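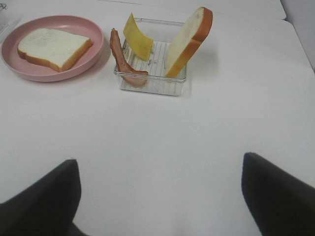
Let there be (a bit less) light

By Ayten Çetinkaya

Print this story | E-mail this story

The first thing Ilgın Tatlı did when I sat down in her kitchen was turn off the ceiling light. Then she turned off the one over the stove, switched on a lamp near my elbow, and asked me how I felt.

I felt wonderful! I felt as if I'd been invited to stay for dinner. It was four in the afternoon and raining hard, and the room had gone from a place where you pay bills to a place where you might tell somebody a secret.

"You see, that cost nothing," she said, very pleased. "It was all in the room already. Most people own the right lamp and keep it in the wrong corner."

Tatlı has been lighting other people's homes for 30 years, first as an assistant in a shop that sold chandeliers to hotels and now through Brilluma, the studio she runs from two rooms above a shoe repair place. She does kitchens, hallways, nurseries, stairs, a great many bedrooms, and once a boat. She talks fast, she draws while she talks, and she has strong feelings about dimmer switches that I will get to.

I wanted to know where it began, and she went straight to her grandmother's apartment in Haltura, where the power used to go out most winter evenings.

"She had one oil lamp, and it went in the middle of the table, and everybody came to it. My uncles, the neighbor, the cat. When the electricity came back on we would all groan! Everyone got up and went off to different rooms. I was six or seven and I remember being so angry at that bulb. It was a bare bulb, up high, and it made my grandmother look tired. In lamplight she looked like herself."

That bulb is still the enemy. Tatlı calls it "the interrogator," the single bright fitting in the center of the ceiling that came with the house and that nearly all of us switch on as we walk in the door. She doesn't want you to rip it out. She wants you to use it for finding an earring and then leave it alone.

"Light from straight above puts shadows under your eyes and your nose. You look in the mirror and think you need a vacation. You need a lamp at the height of your face."

So what does a room need? I asked this expecting a formula, and she made a face at me. She begins every job by visiting after sunset and sitting in each room with the owners, with their own lights on, doing whatever they normally do in there. If they read, they read. If they fold socks, they fold socks, and she helps. She writes down where they lean, where they squint, and which switch they walk past without touching.

"One couple told me they loved their living room and used it constantly. I sat in it with them for an hour and they both kept drifting to the hall. The hall had a little lamp on a shelf, an ugly thing, shaped like a goose. They were standing in the hall to talk! So we moved the goose."

That was the whole job?

"That was most of the job. I charged them for one visit."

She is very funny about catalogs. Her favorite is an old trade book, 531 pages of nothing but wall fittings, that she keeps on the kitchen windowsill and opens at random the way other people open poetry. She showed me a sconce in the form of a hand holding a torch, and another that looked like a radish. She'd have installed the radish in a heartbeat, she says, and has been trying to talk a client into something like it for years.

We got onto color next, meaning the color of the light itself. If you have stood in a store lately trying to pick a bulb, you know the boxes say things like "soft" and "bright" and "daylight," with a number followed by a K. The lower the number, the more golden the light. Tatlı likes it golden in the evening, and she likes every bulb in the room to match.

"Mixing is what makes people uneasy, and they never know why. One lamp is yellow, the next one is blue, and your eye goes back and forth all night like it's watching tennis. Take a bulb out, carry it to the store, and buy the same one again. Write on the base with a pen if you have to. I do!"

She did, too. She unscrewed the cold bulb from the stove hood to show me, and there was her handwriting, a tiny date and the word KITCHEN. 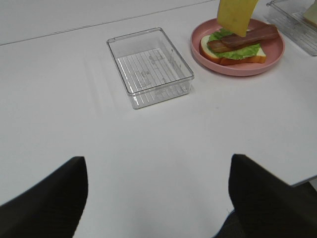 Then there's the question of where light goes once it leaves the lamp, and on this subject Tatlı could have kept me until midnight. Every surface in a room hands some of it on, she says, and people choose a tabletop or a floor without ever thinking of it as part of the lighting. Dark wood drinks light. A mirror throws it back in one hard piece. Her own favorite is a plain white table with a matte top, where the light spreads out evenly into soft grays and all that's left of the glare is a few faint streaks running across on the diagonal. "That is a gentle table," she said. "Put a lamp anywhere near a table like that and you have a second lamp, a big flat one, shining up under people's chins. It fills in all those shadows the ceiling made. Photographers know this. Grandmothers with white tablecloths knew it first."

I went home and tried it with a bedsheet, and I'm here to tell you my dining room has never looked better.

Tatlı's largest job so far was Toprak, a restaurant with 52 seats, stone walls, and a low ceiling that the owner had filled with spotlights. Customers complained of headaches. The waiters complained about the customers. She took out every spotlight over a chair and kept only those aimed at a wall or at food.

"The rule there was simple: no light on anybody's hair. You light the plate, you light the wall behind the person, and the person is lit by both. The owner was terrified it would be too dark to read the menu. I made him sit down and read it out loud to me, start to finish, including the desserts. He got to the end and said, 'I'm hungry.'"

She laughs hard at this, and clearly has told it before, and it's still a good one.

The restaurant is also where she first used the Zistine, a small table lamp of her own design with a folded paper shade. It began as something she made for her own bedside from leftover packing paper. The shade is open at the bottom and nearly closed at the top, so the light falls down and spreads, and a person sitting across from it never sees the bulb. She makes them in batches in June, when her sister comes to visit and can be talked into folding. There's no website. If you want one you have to call, and then you have to describe your table.

"I ask how high it is and what's on it, and I ask who sits there. Some people get impatient with me. Fine! There are other lamps."

Now, dimmers. I had assumed that someone with so much love for low light would put one on every wall, and I was wrong. She thinks a dimmer is often an apology for a lamp that's in the wrong place or a bulb that's too strong. People fiddle with it, settle on the same spot every night, and then it buzzes. She would take four weak lamps over one strong one on a dimmer any day of the week. With four you can have the corner by the bookcase glowing and the rest of the room asleep, and when friends come over you turn on the others one at a time.

"It's like the table filling up," she said. "You want to be able to see the evening arrive."

There is an exception, and it's the bathroom. At two in the morning, she says, nobody should have to meet full brightness on a white tile wall. Put a night-light low down by the baseboard, plugged in and forgotten. It was the cheapest piece of advice she gave me and it's the one I've passed along to the most people.

I asked what she'd tell a renter, somebody who can't touch the wiring and has twenty dollars. She held up a finger for each item and got to three before she started arguing with herself over the order. Put a lamp on the floor behind a chair or a plant. Move whichever lamp you like best to the place you actually sit. Clean the shade, she added, and the bulb too while it's cold, "and you'll think you bought a new one. The dust on some people's lamps! I could plant tomatoes."

By then it had gotten properly dark outside, and the rain had stopped, and neither of us had gotten up to turn on anything else. She cut more cake. Across the street the apartments were coming on window by window, and Tatlı pulled her chair around so we could both look. Third floor, left: too blue. Second floor: a nice pool on a desk, somebody's homework. On the top floor a person came in, hit the ceiling switch, stood a moment, and then crossed the room and put on a lamp.

"Oh, good," said Tatlı. "Now turn off the other one. Go on."

We waited for quite a while. They never did.

Print this story | E-mail this story

Related stories
Why old houses have such small windows
Ask a painter: which white is the right white?
The lampshade mender of Haltura
A reader's guide to candles that don't drip

Recent in Home
Curtains you can hem without a machine
What to do with a hallway nobody likes
Letters: more on squeaky stairs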